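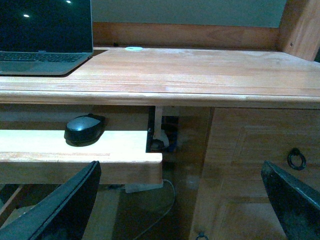 What does a home office worker have to keep to claim the cost of a workspace? Records of the space, the hours it was used, and what was paid for it.

Week 2 handout – Household Records for Small Business
Brodance Adult Learning, Tue 11 September

Last week we sorted receipts into groups. Tonight we move on to costs that are shared between the household and the business. Rent, heat, power and internet all fall here. The rules differ from place to place, so treat the method below as bookkeeping practice and check the current tax guidance before you file.

Working out a share by floor area

Measure the room you work in and the whole home, using the same unit for both. Divide the first by the second. Hallways and closets count toward the whole home. Write the measurements on a sketch of the floor plan and put the date on it.

If the room is also used for something else, the area figure is not enough. Keep a time log as well. One line per day will do: start, finish, type of work.

Class case: Varma Alterations

Varma is a one-person sewing business run from a rented house in Cestside, built in 1936. The house is 3000 square feet. The work area is 600 square feet and is used only for the business. The share is 600 divided by 3000, or one fifth.

Apply that share to bills that cover the whole house. A bill that covers only the work area goes in at the full amount. A bill for another part of the house – a new kitchen faucet, say – stays out entirely.

Students often put the phone bill through at one fifth. Floor area has no bearing on phone use. Go through an itemized bill, mark the business calls, and work out a separate share.

Filing

Keep the sketch, the time log and the bills in one folder per tax year. Scans are fine if they can be read. Name each file by year, month and supplier so that they sort in order. Thermal receipts fade, so copy those first.

For next week

Read chapter 4 of the Grellovano workbook and do the exercises on shared costs. Bring one real utility bill with the account number covered. We will start on mileage logs in the second hour.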